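Fumix Handheld Gripper Program – Operator Rules FAQ
Last revised Wednesday, April 25, 2018

Which tasks do these rules cover?
All tabletop and bedside sorting tasks recorded with two handheld grippers. Fixed-arm work at the Clokbridge site has its own rules.

How long may a session run?
90 minutes, with a break after 40. Log both times.

Can I use my fingers to straighten an item?
No. If an item must be moved by hand, stop, reset and start a new take. Takes with hand contact are rejected.

What counts as a valid grasp?
Both fingertip pads touch the item and it clears the surface. Pushing or dragging is logged separately.

Are food packets allowed?
Yes, if sealed. Crushed or leaking packets are pulled from the set – do not tape them. Virk supplies replacements.

Does the surface have to be flat and rigid?
No. Since February, soft surfaces have been accepted for tray tasks. Check that the tray does not rock before the first grasp.

What does a tray task look like on a soft surface?
Snack packets, a wooden tray and two grippers on a bed: 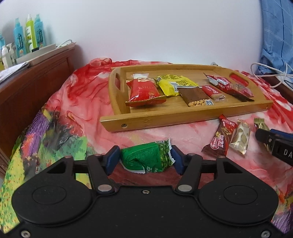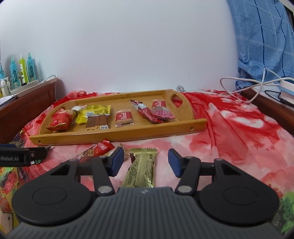
Who reviews rejected takes?
The Ladari review desk. Appeals must be filed within 3 working days and must quote the take number. A take is appealed once only.

What is the minimum acceptance rate?
93 percent per operator per month. Below that, the operator repeats the grasp module before recording again.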